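How to Sort and Store a Small Jewelry Collection

By Bình Đặng
September 20, 2020

Most people who write to me have the same problem. They own a modest amount of jewelry, it lives in one box or one bowl, and the pieces scratch each other. A single afternoon is enough to fix it. You need a shallow tray, a soft cloth, some small bags and a notebook.

I did mine on the bed in the back bedroom, next to the window. Any flat spot with daylight will do. A lamp with a yellow bulb makes silver and pale gold hard to tell apart, so I wait for morning.

What you need

A shallow open tray with a light interior
A dry microfiber cloth
Small zip bags or cloth pouches
Stick-on labels and a pencil
A box with a lid for the finished set

Step 1. Clear a surface and pull the cover tight

If you are working on a bed, fold the duvet and blankets back to one side and smooth the sheet flat. A stud earring will disappear in a fold of bedding, and on a patterned sheet it can take ten minutes to find. Keep everything small inside the tray from start to finish.

Step 2. Empty one container at a time

Start with whatever you wear least. Tip it out gently over the cloth and pick out anything that is not jewelry: spare buttons, safety pins, the little plastic backs. Tangled chains go to the side for later. Do not pull on them now.

Step 3. Work with two pieces in the tray

Take out one ring and one brooch, or any two pieces that are easy to tell apart, and set them down with a gap between them. Look at the front of each, then turn it over. On a ring with enamel, check the edges of the colored part for chips. On a brooch, open and close the pin and see if the catch holds.

The tray I like has a white inside and a low rim. I have a ring with a black enamel camellia and one pearl in the center, and a silver brooch shaped like a sprig of leaves. Both show up clearly against white. On a dark tray the black flower would be much harder to check.
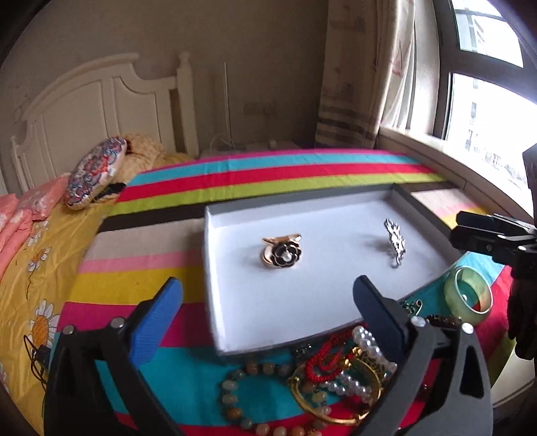 Step 4. Wipe, then write it down

Wipe each piece with the dry cloth. Skip liquid cleaner on pearls and enamel — a dry cloth is enough for both. Write one line per piece in the notebook: what it is, the color of the metal, and anything that needs repair. If you know where it came from, add that too.

Step 5. Bag by type

Rings with raised tops get their own pouch. Brooches go in closed, with the pin fastened. Plain bands can share. Chains are fastened at the clasp and bagged one by one, with the clasp left sticking out of the top of the bag so the rest cannot knot.

Step 6. Put the set away

Lay the pouches in the lidded box with the labels facing up. Keep the box out of direct sun and away from the bathroom. I keep the notebook in the same drawer and go through it again each January, when I also take anything with a loose catch to be repaired.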